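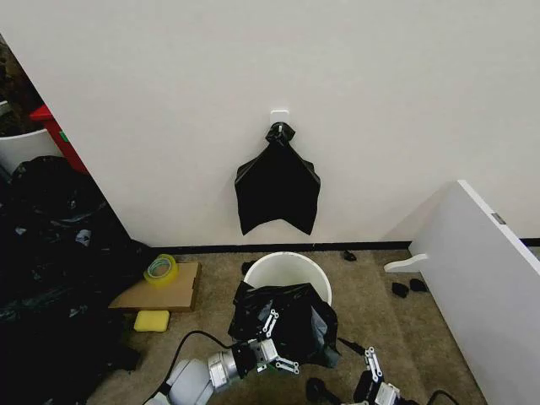
Bag on the hook, bucket underneath, tape and sponge within reach.

Alby Cosgrove has been clearing and cleaning rental apartments for 22 years, most of them at Clovgate, a large complex of two- and three-story buildings with carpet in nearly every room. When a tenant moves out, he gets the keys, a list from the office and a date when the next person is due. Between those two dates he empties the place, cleans it and patches what he can.

I asked to talk to him about trash bags. He thought I wanted to talk about something else and the bags were a way of getting started, so we spent the first part of the conversation sorting that out.

"You really want to know about the bags," he said. I told him I did. I had just moved out of a place myself and spent most of a weekend holding a bag open with one hand and my chin.

"Everybody does that," Cosgrove said. "You hold it with one hand, you pick stuff up with the other, and the bag closes on you. Then you put it on the floor and it falls over. I did it that way for years. I had a sore neck and thought it was from ceilings."

He does two things now. He puts a stick-on hook on a bare piece of wall, and he puts a bag in a bucket. Extra bags go on the hook. Trash goes in the bucket. When the bag in the bucket gets full he ties it, lifts it out and takes the next one.

The hook came first. He used to leave the roll of bags on the kitchen counter, where it got wet or got buried. Then he tried his back pocket. For a while he kept a few bags pulled off the roll and stuffed in a drawer, and he left them behind in so many drawers that the office asked him about it.

"A hook on the wall, you see it from anywhere in the room," he said. "Black bag on a white wall. You can't lose that."

He prefers the adhesive kind with a flat plate. He wipes the wall with a dry rag, presses the hook on and leaves it while he carries in the rest of his things. The packet usually says how long to wait and he told me to go by the packet. He has seen people hang a bag the minute the backing is off and then complain about the hook.

As for what the hook will hold, he is strict. An empty bag is fine. A bag with some paper or packing plastic in it is probably fine. Anything with bottles or books in it goes on the floor. "If you hang a heavy bag, you get a hook with a piece of paint on the back of it," he said. "Then you're patching a wall you didn't have to patch."

I asked how he gets a bag to stay on. The bags he buys have no drawstring, and I had pictured him poking a hole through the plastic. He doesn't. He gathers the top of the bag in his fist, twists it, ties it in a loose knot and loops the knot over the hook. It takes a few seconds and the bag can be untied again later if he has kept the knot loose.

"If I'm in a mood I pull it too tight and then I have to tear it," he said. "So that bag becomes a rag holder or something. Keep it loose."

The brand he buys is Lelix, the thick ones, by the case. He used to get Brotero, and he still has half a case in his garage that he uses for leaves. The Brotero bags were cheaper and they clung to themselves so badly that he was standing there rubbing the edge between his fingers on every single one. He has no trouble admitting that he licks his thumb to open a bag at home. He won't do it in someone else's apartment.

The bucket was his wife's idea. She lines the bathroom wastebasket with grocery bags and folds the tops down over the rim, and one day he was watching her do it and realized he had a mop bucket in the truck doing nothing. Any bucket with a wide rim will work. A narrow one is a nuisance, he said, and a square one catches the bag on the corners.

The way he does it, the bag goes in bottom first and gets pushed down flat with a fist, so there isn't a pillow of air under it. Then he turns the top out over the rim all the way around and pulls it down. A bag that is far too big for the bucket will still work, but there will be a lot of it bunched up on the floor, and he tucks that underneath or ties a knot in the slack at one side to snug it up.

I told him I had tried this and the bag slid into the bucket as soon as I dropped something in.

"What did you drop in?"

A jar, I said.

"Put a rag in first. Or put your dusty paper towels in first. Then your jar. If you start with the jar, it drags the whole bag down after it." He thought about it some more. "And you probably didn't pull it down far enough on the outside. People stop when it looks neat."

Some people tape the bag to the bucket. He doesn't care for it, because the tape tears the bag when it comes time to lift it out, but he keeps a roll of clear packing tape close by for other things. It closes up boxes that tenants leave behind half full. It also covers broken glass wrapped in cardboard before that goes in with the rest. He sets the roll on a piece of flat cardboard if there is carpet, so that the sticky edges don't pick up lint.

The cardboard has its own place in his system. He cuts one side out of whatever box is left in the closet and lays it on the carpet, and that is where anything goes that he is using: tape, scraper, spray bottle, screws from a cabinet hinge. A wet sponge should go there too.

"I'm bad about the sponge," he said. "I'll put it right on the carpet. I know better."

At Clovgate the carpet is always some kind of tan. He likes that color for hiding footprints and dislikes it for everything else. Small dark scraps show up on it, which is good when you are looking for them and bad when the office walks in before you're done. Corners and torn bits of bag are the usual thing. He goes along the baseboards by hand before he vacuums, and he does it from his knees.

The worst apartment he has had for bags was number 371, last April. The tenant had left a closet full of hangers. Wire hangers go through a trash bag in every direction, and he lost one bag after another before he gave up and tied the hangers in bundles with string. He would tell anyone moving out to give the hangers away, or at least leave them on the rod.

I asked about the pile. Any clear-out I have been part of has ended with a mound of black bags somewhere, usually in front of the door. Cosgrove's rule is to pick the spot before filling the first bag, and to keep it to one side with a clear path to the exit. He also wants it away from anything the tenant or the office is keeping. He once carried somebody's winter coats down to the dumpster because they had been packed in the same black plastic as the trash.

He got them back out. It took him 20 minutes and he did not enjoy it.

Since then he asks people to put anything they want to keep in clear bags or boxes, and if they won't, he ties a strip of rag around the neck of every bag that is staying. He doesn't write on bags. The marker rubs off on your shirt.
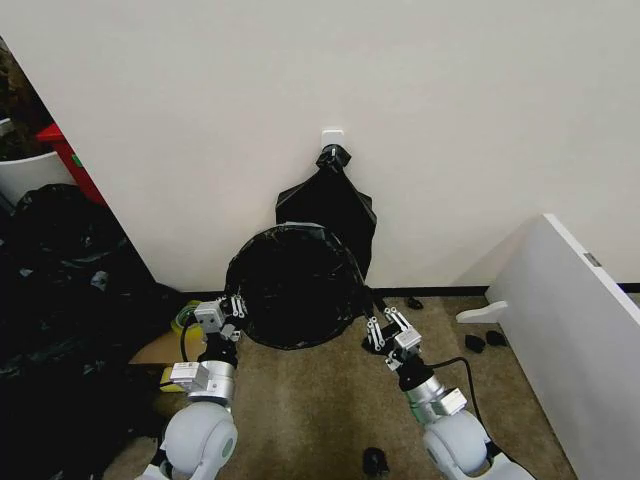

Ewan Waaka would put the hook much lower, at the height of the bucket or a little above it, and hang the bag open from two hooks so that it can be filled right there against the wall. Waaka cleared apartments with Cosgrove for a while and now works across town at 3416 Rewi Street, and the two of them have been arguing over this for a long time. "A bag that's tied shut on a hook is just storage," he told me on the phone. "You're going to have to untie it. Why tie it? Put up a second hook and it's ready."

I took that back to Cosgrove, who had heard it before.

"Two hooks, fine, and now it's full and it's hanging on two hooks," he said. "So you've got two places to patch."

Waaka's answer is that he lets the bottom of the bag rest on the floor, so the hooks only hold the mouth open. Cosgrove granted that this works for light trash. He still thinks a bag needs something stiff around the mouth, and for him the rim of a bucket or a bin is the best thing there is. With a rim you can throw a thing from a couple of steps away and have it go in.

They do agree on some points. Both of them bring the bag to the trash and not the other way around, so the bucket gets moved from room to room even if the hook stays where it is. Both empty the bucket before it looks full. Waaka goes by weight: if he can't lift the bag straight up with one arm, he waited too long. Cosgrove goes by the rim, and wants a good hand's width of empty bag above the trash for tying.

There is a trick to getting a full bag out, and I had never heard it. You tip the bucket on its side, hold the bottom with your foot and slide the bag out along the floor. Pulled straight up, a full bag can hold on by suction. Cosgrove has drilled a small hole near the bottom of one of his buckets to let air in, which fixed the suction and finished it as a mop bucket. He has forgotten about the hole more than once.

When the room is done the hook comes off last. If it has a tab, he pulls the tab slowly, straight down along the wall. If it doesn't, he warms the plate with a hair dryer and works a length of dental floss behind it. Whatever stickiness is left he rolls off with his thumb. He checks the wall from the side, with the lamp off and the blinds open.

I asked him what he does with the bags left hanging on the hook at the end of a job.

"Take them to the next one," he said. "I fold them up and put them in the bucket."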